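Ce site utilise des cookies pour compter les visites. Accepter — Refuser — En savoir plus

Comment un robot apprend à ranger des vêtements
par Deepak Kashyap, atelier partagé Zelura, Ustcombe
10 juillet 2022

Est-ce que tu as déjà mis une jupe sur un cintre ? Tu prends le cintre, tu prends la jupe, et voilà. Pour toi c'est un petit travail. Pour un robot c'est un grand travail, et dans notre atelier nous essayons depuis le mois de février de lui apprendre.

Notre robot s'appelle Zolomden. Il a deux bras et il n'a pas de tête, pas de jambes, pas de ventre. Les enfants qui visitent l'atelier demandent souvent où sont ses yeux. Je réponds qu'un robot peut avoir ses yeux où on veut : nous avons mis une petite caméra près de sa main, pour regarder de très près ce qu'il attrape.

Les articulations

Plie ton bras. Il y a l'épaule, il y a le coude, il y a le poignet. Ces endroits où le bras se plie s'appellent des articulations. Chez le robot, dans chaque articulation, il y a un moteur. Le moteur tourne un peu, il s'arrête, il tourne dans l'autre sens. Quand plusieurs moteurs tournent ensemble, la main peut aller en haut, en bas, devant, et même se pencher sur le côté.

Entre les moteurs, il y a des coques blanches. Elles sont un peu comme tes os, sauf qu'on les voit de l'extérieur. Les longs câbles violets passent le long des bras. Il faut les laisser assez longs ! Au début j'avais fixé un câble trop court, le bras a voulu se lever et la prise est sortie. Maintenant nous faisons toujours une boucle.

Les mains

La main du robot s'appelle une pince. Essaie ce jeu : mets tes mains dans des grosses chaussettes, et ramasse un tee-shirt sur la table avec seulement le pouce et un doigt. C'est difficile, n'est-ce pas ? Tu ne sens presque rien. Notre robot travaille un peu comme ça toute la journée.

Les doigts de la pince s'ouvrent et se ferment. S'ils serrent trop peu, le tissu glisse. S'ils serrent trop fort, ils font un pli, et ma collègue n'est pas contente, parce que les vêtements viennent de son armoire.

Pourquoi le tissu est difficile

Un cube en bois reste un cube. Tu le tournes, tu le poses, il garde sa forme. Une jupe change de forme à chaque fois que tu la touches. Elle se plie, elle pend, elle cache le cintre. Le robot ne peut donc pas apprendre une seule image de la jupe. Il doit regarder souvent et corriger son geste.

Pour l'aider, nous lui montrons des exemples. Quelqu'un guide les bras doucement, et l'ordinateur garde le chemin de chaque moteur. Un exemple complet s'appelle un essai. Nous avons enregistré 700 essais, avec des jupes, des hauts, des cintres de plusieurs couleurs. Dans le cahier de l'atelier, quelqu'un a aussi noté tous les petits mouvements de pince d'une semaine : 2976. Je n'ai pas vérifié, mais le cahier est très propre.

L'ordinateur qui garde tout cela s'appelle Kushwaha. Il est vieux et il fait du bruit, surtout quand on lui donne beaucoup d'images.

Les deux bras ensemble

Chaque bras a son travail. Pendant qu'un bras tient le tissu, l'autre peut s'occuper du cintre. Ils doivent s'attendre, comme deux personnes qui portent une table dans un escalier. Si un bras part trop tôt, tout se tord. 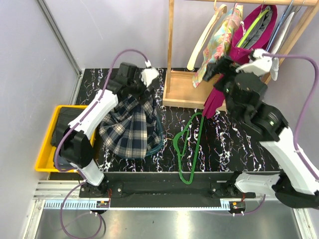 La pince de gauche tient le tissu à carreaux, celle de droite est au portant.

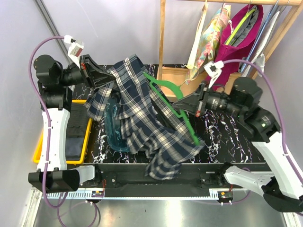
La jupe à carreaux et son cintre vert, un bras de chaque côté.

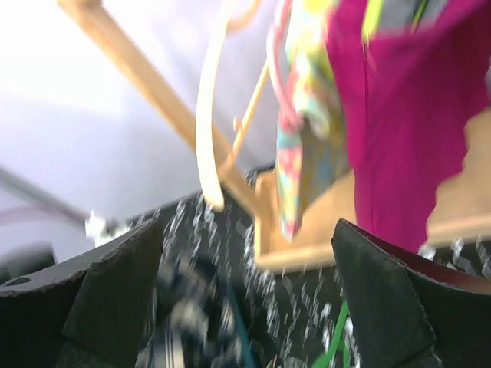
Vue depuis la main du robot. Les deux formes noires en bas sont ses doigts.

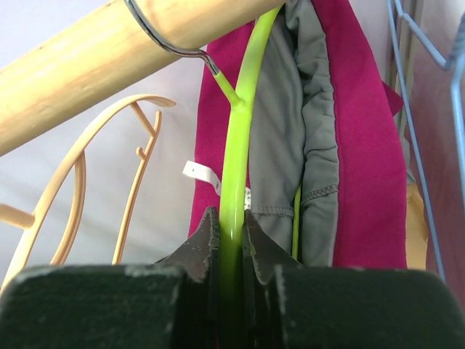
Encore depuis la main : les doigts serrent le cintre vert clair, et le crochet argenté est sur la barre en bois.

Un robot qui sait faire une chose ne sait pas forcément faire la chose voisine. Si on change la place du portant, il faut souvent lui donner de nouveaux exemples. Toi, tu regardes où est le portant et tu marches. Cette différence m'étonne encore, après plusieurs années dans les ateliers.

Si tu veux commencer à la maison, tu n'as pas besoin de moteurs. Prends des bandes de carton et des attaches parisiennes. Fais un trou au bout de chaque bande, relie les bandes, et tu as un bras avec des articulations. Ajoute une pince à linge au bout — c'est ta main. Demande à un adulte pour les trous, le carton épais est dur à percer.

Ensuite, joue au programme. Une personne ferme les yeux et tient le bras en carton. L'autre donne des ordres très courts : « monte », « à gauche », « ouvre », « ferme ». Essayez d'attraper une chaussette. Après, changez de rôle, et notez les ordres sur une feuille pour voir si la même liste marche une deuxième fois avec la chaussette posée autrement.

Contact — © 2022 Atelier Zelura, Ustcombe — Retour en haut de la page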